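Jerkeo handheld demonstrations: frequently asked questions

What is being tested?
Whether a sorting and folding policy trained only on handheld gripper recordings will run on a fixed arm without any demonstrations collected on that arm. The tasks are limited to soft household goods such as towels, socks and wrapped parcels.

How large is the training set?
The September release has more than 2,000 episodes, of which 740 involve textiles. A further 192 were held out before training and used only for evaluation. The split is by home, so no room appears on both sides.

Why record in homes?
Policies trained on our bench data at Isham failed on reflective surfaces and patterned cloths. Varying the background in the lab recovered part of the loss. Recording in lived-in rooms recovered more of it, at the cost of slower labelling.

What does the policy receive as input?
One wide-angle colour view from the gripper, plus the finger opening. There is no depth channel and no overhead camera. Images are not rectified – the network sees the lens distortion in training and at run time. 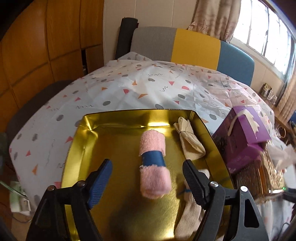
Wrist view, textile subset: rolled pink towel and beige socks in a gold metal tray.

Do shiny trays affect the results?
Yes. Grasp success on reflective trays is lower than on matte ones, and most of the errors are in estimated height. Colour augmentation did not help. Random highlights added during training did, and are on by default in the current code.

Can I use a different gripper?
The finger geometry has to match. In the Engström trials we changed the finger length by 5 mm and had to retrain the final layers before results were usable.

Is the arm controller included?
No. The release covers the dataset, the training code and the evaluation scripts. The Dadetstead controller is licenced separately.

Who do I contact about labelling errors?
Send the episode number and a short description to Sixten Aasen. Corrections go into the next release and are listed in the change log.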